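Ticket 1615 -- Counter in unit 39, dark specks and fine lines in the marble
Opened by: Rania Kabbaj
Assigned to: Kofi Nutsugah
Opened: Jun 10, 2021
Status: closed

Tenant asks if the white counter is stained or cracked. Wants it settled before the Driseck boxes get unpacked on it.
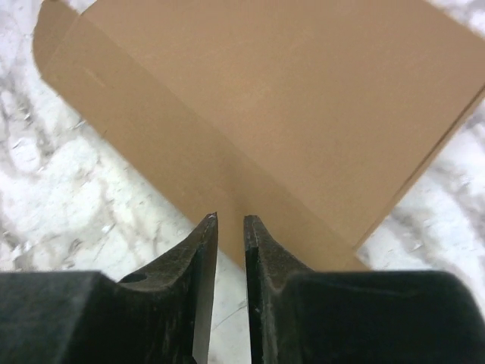
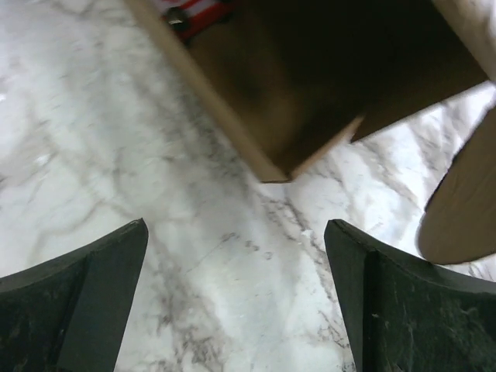

Kabbaj: I wiped the whole counter with warm water and dish soap, then did it again with the Stiller stone cleaner. No change. The color of the stone is fine and I don't mind the gray veining in general. What I'm asking about is the patch in the second picture, where the small dark speckles and thin cracks trail down through the middle. My fingernail doesn't catch on any of it.

Nutsugah: If the nail doesn't catch, it's most likely in the stone. Please put three drops of water on the patch, wait 10 minutes, wipe and look for a darker spot.

Kabbaj: Did that. No darker spot.

Nutsugah: Then the sealer is holding there. No vinegar or lemon on it. Slide nothing heavy across it -- cardboard drags grit.

Castellanos: Checked the install sheet from November. Same slab as unit 209, no repair listed. Closing. Reopen if a line starts to catch.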